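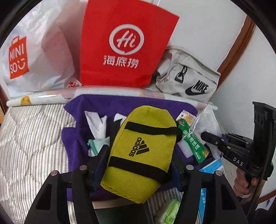
Open day at Flondik: visitors asked to tidy a bed, slowly

Members of the public were let into the Flondik practice flat in Sullholm last month and invited to do some packing. They were not allowed to use their fingers, or at least not directly. Each visitor was handed a gripper with two black jaws, worked by hand, and shown to a bed with a purple cloth on it and a good deal of shopping on top of that.

The doors opened at 11 in the morning and the first session filled quickly, helped by rain and by the closure of the swimming pool. Sessions lasted 90 minutes. The first 20 of those went on a safety talk, most of it concerned with not pinching one's neighbour.

The yellow-green adidas pouch was the favourite with beginners. It has a coarse weave and stands up nicely between the jaws, and several people were visibly pleased with themselves until they were asked to put it down again in the same spot. The small wrappers were less popular. One retired bus driver spent most of his turn on a packet with an orange slice printed on it and described the experience as "like posting a letter in oven gloves".

Flondik's interest in all this is practical. The company is working on a home-help arm under the project name Manurung, and it wants to know how people go about picking up ordinary things when they have only two stiff fingers to do it with. Every grasp is recorded and later shown to the software, which will then presumably acquire the habits of Sullholm, including the sighing.

The arm itself was on view in the hall, behind a rope. It was put through its paces 3 times during the day. On its first outing it folded a flannel, in the time it takes to boil a kettle and drink what comes of it. On the second it declined to move until someone switched off the hall light. The third went well enough to get a round of applause, which set off its emergency stop.
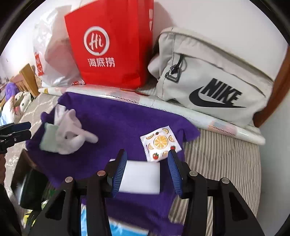
Mirico Local News — Issue 11 — page 3

The afternoon crowd was younger and a great deal faster. A girl of nine got the knack of the white block, the sort one scrubs mugs with by the look of it, and held it flat between the blue pads while her father was still working out which way up his own gripper went. She was offered a second turn. He was offered tea.

Staff would not be drawn on when the arm might be making beds for a living. The present aim is for it to clear one, which covers bags, packets and anything soft, though gloves are said to be "a separate conversation". Asked about duvet covers, a member of the team laughed for rather longer than seemed necessary.

There were grumbles. The stairs are steep and the lift was out of order, an awkward thing for a firm whose leaflet talks about easier living. The biscuits went early. A few visitors had also come expecting something with a face, and said so on the feedback cards.

Flondik plans another open day in October, with a kitchen drawer in place of the bed. Entry is free and booking is through the Sullholm library desk. Children under seven may watch but not grip.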